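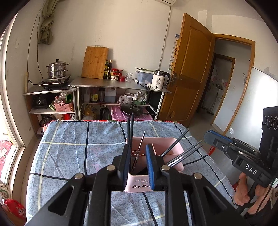 읽는 시간 5분

회사 소개

플루니코(Plunico)는 연결형 기기의 보안 평가와 보안 실무 교육을 수행하는 전문 기업입니다. 당사는 가정용 통신 장비, 건물 설비 제어기, 의료 보조 기기, 물류 단말 등 네트워크에 접속되는 제품을 대상으로 설계 검토, 펌웨어 분석, 통신 구간 점검, 출시 후 취약점 대응을 지원합니다. 제조사와 운영 기관이 제품의 수명 주기 전반에 걸쳐 보안 책임을 이행할 수 있도록 돕는 것이 당사의 설립 목적입니다.

대표 인사말

플루니코 홈페이지를 찾아 주신 여러분께 감사드립니다.

당사는 설립 당시 두 개의 과제로 출발하였습니다. 하나는 소형 제어기의 업데이트 서명 체계를 검증하는 일이었고, 다른 하나는 개발 부서의 담당자에게 위협 모델링을 가르치는 일이었습니다. 두 과제는 지금의 평가본부와 교육본부로 이어졌으며, 양 본부는 현재도 같은 시험 환경과 자료를 공유하고 있습니다. 평가 과정에서 확인된 결함 유형은 고객 정보를 제거한 뒤 교육 과정의 실습 문제로 옮겨지고, 교육생이 제기한 질문은 다시 평가 항목의 개정에 반영됩니다.

기기 보안은 한 번의 시험으로 끝나지 않습니다. 출시 시점에 안전하다고 판단된 제품도 구성 요소의 변경이나 새로운 공격 기법의 등장에 따라 다시 검토되어야 합니다. 당사가 모든 평가 계약에 사후 검토 기간을 두는 까닭이 여기에 있습니다. 앞으로도 고객사가 신뢰할 수 있는 독립적인 평가 기관으로서 맡은 바 역할을 다하겠습니다.

대표이사 아폴리나르 바뉴엘로스(Apolinar Bañuelos)

주요 사업

1. 제품 보안 평가
설계 문서, 회로, 부트 절차, 펌웨어, 무선 및 유선 통신, 모바일 응용 프로그램, 클라우드 연동 구간을 평가합니다. 평가 기준은 총 378개 항목으로 구성되어 있으며, 제품의 용도와 설치 환경에 따라 적용 범위를 고객사와 협의하여 확정합니다. 결과 보고서에는 발견 사항별 재현 절차, 영향 범위, 권고 조치와 재시험 결과가 포함됩니다. 항목의 적용을 제외한 경우에는 제외 사유를 보고서 부록에 기재합니다.

2. 취약점 접수 및 조정
자체 대응 조직을 두기 어려운 제조사를 위하여 외부 신고의 접수, 사실 확인, 심각도 산정, 공개 일정 조정을 대행합니다. 신고자와 제조사 사이의 모든 교신은 기록으로 보존되며, 신고자의 신원은 본인의 동의 없이 제조사에 제공되지 않습니다. 해당 업무에는 당사가 개발한 접수 관리 시스템 발루라(Balura)를 사용합니다.

3. 구성 요소 관리
제품에 포함된 공개 소프트웨어와 외부 공급 모듈의 목록을 작성하고, 새로 공개된 취약점과의 관련성을 정기적으로 확인합니다. 공급망이 복잡한 제품의 경우 하위 공급사에 대한 자료 요청과 회신 관리까지 지원합니다.

4. 보안 실무 교육
경영진, 개발자, 품질 담당자, 설비 운영자를 대상으로 11개 정규 과정을 운영합니다. 기술 과정은 강의와 실습을 병행하며, 수료 여부는 출석과 실습 보고서를 함께 심사하여 결정합니다. 경영진 과정은 법적 책임, 사고 시 의사 결정, 예산 편성을 중심으로 구성됩니다.

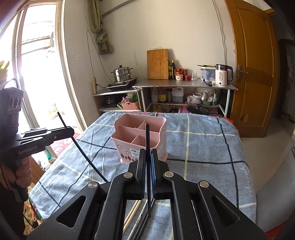 정규 과정 외에 고객사의 제품과 개발 절차에 맞춘 위탁 과정도 개설할 수 있습니다. 위탁 과정은 사전 면담을 거쳐 교육 목표와 시간표를 정하며, 고객사가 제공한 자료는 과정 종료 후 반환하거나 폐기합니다.

교육본부

교육본부는 콘수엘로 세페다(Consuelo Zepeda) 본부장이 총괄합니다. 본부는 교과 운영팀과 실습 환경팀으로 나뉘며, 교과 운영팀은 교재의 집필과 강사 배정을, 실습 환경팀은 시험망과 실습용 기기의 관리를 담당합니다. 교재는 매년 10월에 정기 개정되고, 개정 내역은 기존 수료생에게도 안내됩니다.

본부 산하의 다니네(Danine) 학습실은 최대 300명의 교육생이 원격으로 접속할 수 있는 실습 환경입니다. 교육생별로 분리된 가상 망이 제공되므로 한 교육생의 실습이 다른 교육생의 환경에 영향을 주지 않습니다. 실습 기록은 교육생 본인과 담당 강사만 열람할 수 있습니다.

운영 원칙

독립성
당사는 평가 대상 제품의 설계나 제작에 참여하지 않습니다. 최근 교육 또는 자문을 제공한 고객사의 제품을 평가하는 경우에는 해당 업무에 관여하지 않은 인력으로 평가단을 구성하고, 그 사실을 보고서에 명시합니다.

비밀 유지
고객사의 시료, 소스 코드, 설계 자료는 출입이 통제된 구역에서만 취급합니다. 자료의 반입과 반출은 담당자와 관리 책임자의 확인을 모두 거쳐야 하며, 계약 종료 시 처리 결과를 문서로 통지합니다.

책임 있는 공개
평가 중 제삼자의 제품에서 결함이 발견된 경우, 당사는 고객사와 협의한 후 해당 제조사에 이를 알립니다. 이용자의 안전에 급박한 위험이 있다고 판단되는 사안은 별도의 긴급 절차에 따라 처리합니다.

스토야노프스카 연구 기금

당사는 매년 수익의 일부를 스토야노프스카(Stojanovska) 연구 기금에 적립하고 있습니다. 이 기금은 저전력 기기의 암호 구현, 장기 사용 설비의 업데이트 방법, 보안 안내문의 가독성에 관한 연구를 지원합니다. 지원 대상은 외부 심사를 통해 선정되며, 연구 결과는 공개를 원칙으로 합니다. 당사의 고객사이거나 당사와 고용 관계에 있는 자는 심사에 참여할 수 없습니다.

인재 채용

플루니코는 펌웨어 분석, 무선 통신, 기술 문서 작성, 교육 설계 분야의 인력을 수시로 채용합니다. 지원자는 이력서와 함께 본인이 작성한 기술 문서 한 편을 제출하여야 하며, 공개가 제한된 자료는 제출할 수 없습니다. 서류 심사를 통과한 지원자에게는 실무 과제와 면접 일정을 개별적으로 안내합니다. 신규 입사자는 소속 본부와 관계없이 평가 업무와 교육 업무를 모두 경험한 후 정식 배치됩니다.

상담 및 방문 안내

평가 및 교육에 관한 상담은 홈페이지의 문의 양식을 통하여 신청하실 수 있습니다. 제품 평가를 문의하실 때에는 제품의 용도, 통신 방식, 출시 예정 시기를 기재하여 주시기 바랍니다. 소스 코드나 미공개 설계 자료는 비밀 유지 계약이 체결되기 전에는 첨부하지 마시기 바랍니다.

방문 상담은 사전 예약제로 운영되며, 접수 시간은 오전 9시부터 오후 5시까지입니다. 시험 구역의 참관을 희망하시는 경우 신청 시 방문자 명단을 함께 제출하여 주시기 바랍니다. 취약점 신고는 문의 양식이 아닌 발루라 접수 창구를 이용하여 주시기 바랍니다.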